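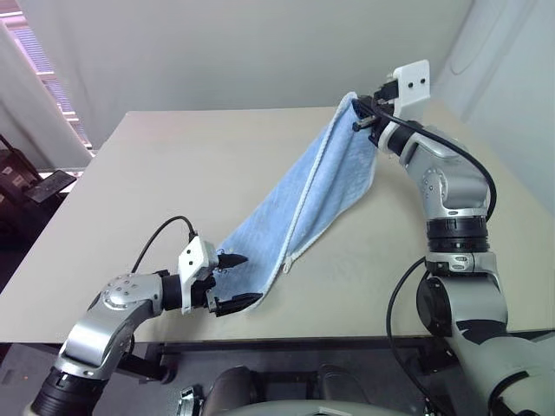

Hooded towels – how on earth do you fold yours?
Laundry and Linen > Folding and Storage
Views: 1,532

wattlebird_lane
Jan 17, 2022
Hello all, long time reader and very occasional poster. We have ended up with a great pile of towels with trims and hoods and loops on them, mostly hand-me-downs from my sister's three, and I cannot get them to sit in the linen cupboard. The plain bath towels are fine, I do those in thirds and then in half and they behave. But the light blue one with the thick white cord edging is a beast! The cord doesn't want to bend where I want it to bend, so whichever way I fold it there's a fat ridge on one side and the whole stack leans over like a drunk. The cupboard is only a narrow thing (a Gritberg, we've had it forever) and I'd love to keep all the bath things on the one shelf. Any ideas gratefully received.

pegbasket
Oh I feel this one. With anything corded I lay it out flat on the big table first, pick up one corner and lift it so the edging straightens itself, then fold across the cord and never along it. If you fold along it you get two thicknesses of rope lying on top of each other and there's your ridge. I was doing it wrong for years with the kids' beach towels.

Tuck_and_Roll
Roll them! I know half this forum will groan, but a rolled towel doesn't care what sort of trim it has. Start at the hood end, roll towards you, stand them up in a basket. I have a couple of those Farah baskets on the bottom shelf and they hold the lot, face washers included.

pegbasket
Groaning as requested. Rolled is lovely if you have the depth, but on a narrow shelf they just bounce out at you when you open the door – and little people pull one out and the whole lot comes down.

Tuck_and_Roll
Mine don't bounce, you must be rolling too loose :)

marmalade_jo
Somewhere in the middle here. I fold the plain ones and hang the awkward ones. If yours has a loop sewn on, use the loop, that's what it's there for. We put a Skulent rail on the back of the bathroom door in September, 700 mm wide, and it has been the best thing in that room. The hooded ones live there all year and never see the cupboard at all.

oldflannel
I'd go gently with loops. We've had two tear away at the hem, and once the hem goes on a fluffy towel it keeps on going. A few stitches with strong thread before you hang anything heavy. Also, 100 per cent cotton cord will usually soften up if you leave out the fabric softener and give it a good shake before it goes on the line. The stiff ones are often just dried in a bad shape.

wattlebird_lane
What a lot of help, thank you! I tried pegbasket's way this morning and folding across the cord did bring the pile down a fair bit, though it's still no beauty. The door rail is tempting too, but ours is one of those hollow doors and I'm not sure it would take the screws.

marmalade_jo
Ours is hollow as well, the rail hooks over the top. Just check the door still shuts before you throw the box out.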